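2022-08-13

Abro hilo de papel pintado, que llevo toda la mañana contestando lo mismo por privado y así lo dejo aquí y me voy a comer

**1/** Lo primero: mido la pared por abajo, por el medio y por arriba. En pisos viejos no coincide nunca. En el pasillo de Terulon tenía casi tres dedos de diferencia entre el rodapié y el techo. Me quedo con la medida grande

**2/** Rollos. El mío era de la serie de hojas de Broltonell, 23 euros el rollo en Morgan. Pedid todos de golpe y mirad que el número de lote sea el mismo. El número de lote, no la referencia. La referencia es el dibujo, el lote es la tirada, y entre tiradas el gris baila

**3/** Yo eso lo aprendí en abril, con medio pasillo puesto y un rollo de otro lote. De día cuela. De noche con la lámpara se ve un escalón de color que da pena

**4/** El case. En la etiqueta viene un dibujito con flechas. Si las flechas están a la misma altura, case recto. Si están a distinta altura, case desplazado, y ahí se va mucho mas papel del que calculas

**5/** El mío pone 69 cm de repetición. O sea que cada tira la corto pensando en dónde cae la siguiente rama, y lo que sobra va al montón de los retales. Guardad los retales. Valen para encima de las puertas, debajo de las ventanas, forrar un cajón, lo que sea

**6/** Pared: fuera clavos, fuera tacos, masilla, lijar, quitar polvo con trapo húmedo. Si hay gotelé hay que alisar. Lo siento. Se marca TODO, cada granito. Hay papeles gordos que disimulan pero con uno normal ni lo intentéis

**7/** Pintura plástica brillante debajo – lija suave y una mano de imprimación. Sobre yeso nuevo, imprimación también. A mí me dio pereza en un tramo del fondo y es justo el que se me levantó

**8/** Cola. Pone en la etiqueta si es para encolar pared (TNT) o para encolar papel. Con TNT la vida es otra: rodillo a la pared, tira encima y a bajar. Con papel-papel hay que encolar la tira, plegarla sobre sí misma y esperar los minutos que diga el fabricante. Si no esperas, crece ya puesto y salen bolsas

**9/** Usé Joltden en polvo, el paquete de 300 gramos. Agua fría en el cubo, polvo poco a poco, remover sin parar. Dejar reposar y volver a remover. Si echas el polvo de golpe salen grumos y los grumos se quedan para siempre debajo de una hoja

**10/** Herramientas que de verdad he usado:
- plomada (o nivel largo)
- cúter con MUCHAS hojas
- espátula ancha
- cepillo de empapelar
- rodillito de juntas
- esponja y cubo de agua limpia
- lápiz, nunca boli

**11/** Lo de las hojas del cúter va en serio. Hoja nueva cada dos tiras. Con hoja gastada el papel mojado se arruga y se rasga, y eso ya no hay quien lo tape

**12/** Primera tira: NO en la esquina. Marca una vertical con plomada a menos de un ancho de rollo de la esquina y arranca ahí. Las esquinas están torcidas todas, las vuestras también. Si sale torcida la primera, a la quinta las ramas van cuesta abajo

**13/** Dejad 5 cm de más arriba y 5 abajo. Se pega de arriba abajo, cepillo del centro hacia los lados. Sin apretar como locos, que el papel mojado se estira

**14/** Juntas a tope, sin montar. Rodillito suave. Si se sale cola, esponja húmeda EN EL MOMENTO. Seca deja un brillo que se ve de lado toda la vida

**15/** Esquina interior: se corta la tira para que doble solo un par de cm, y el resto arranca en la otra pared con plomada otra vez. Se pierde un pelín de dibujo en el rincón. Con hojas y ramas ni se nota. Con rayas sí, mucho. Por eso a quien empieza le digo siempre hojas

**16/** Enchufes: cortar la luz del cuadro. Quitar el embellecedor, pasar el papel por encima, corte en X, recortar, volver a atornillar. Diez minutos y queda de revista. Recortar alrededor con el embellecedor puesto queda fatal

**17/** Color. Gris claro con hojas en gris más oscuro aguanta casi todo. Con suelo frío queda un poco soso, con algo rojizo o marrón cerca se anima muchísimo. Mármol, barro, madera oscura, una alfombra, da igual 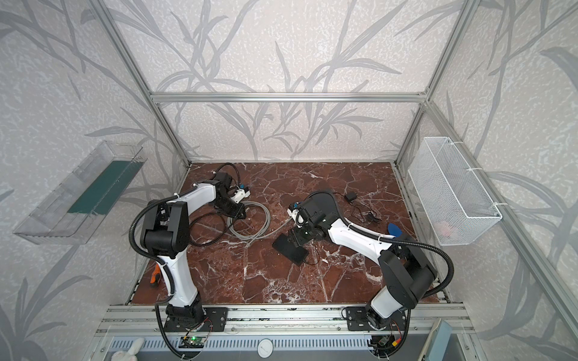 ¿Se puede empapelar un baño?

Depende de la ventilación: con ventana y papel vinílico aguanta bien fuera de la zona de la ducha, sin ventana yo pintaría.

**18/** Y cocina igual, vinílico lavable y lejos de los fuegos. Detras del fregadero azulejo o un cristal. El papel normal coge grasa y no sale ni rezando

**19/** Secado: ventanas cerradas y calefacción apagada el primer día. Ya sé que apetece abrir todo. Si corre aire se seca deprisa por un lado, tira, y se abren las juntas

**20/** Burbujas: no tocar hasta el día siguiente. Muchas se van solas. La que quede, jeringuilla con cola, pinchacito en el borde de una hoja del dibujo, apretar con el dedo y esponja

**21/** Presupuesto, que me lo habéis preguntado varios: aparte del papel se me fueron 50 euros en cola, imprimación y cacharros. El cepillo y el rodillito ya los tengo para el dormitorio

**22/** Tiempo: el pasillo, un fin de semana largo. Primer día entero solo preparar pared. Si alguien os dice que se hace en una tarde es que no tenía puertas

**23/** Si es de alquiler preguntad antes. El TNT sale en seco tirando desde una esquina, tira entera, bastante limpio. El de papel toca mojar y rascar, tarde perdida

**24/** Me falta contar el techo pero el techo no lo he hecho ni pienso. Lo del hueco de la escalera lo subo cuando encuentre las medidas, que las apunté en un retal y a saber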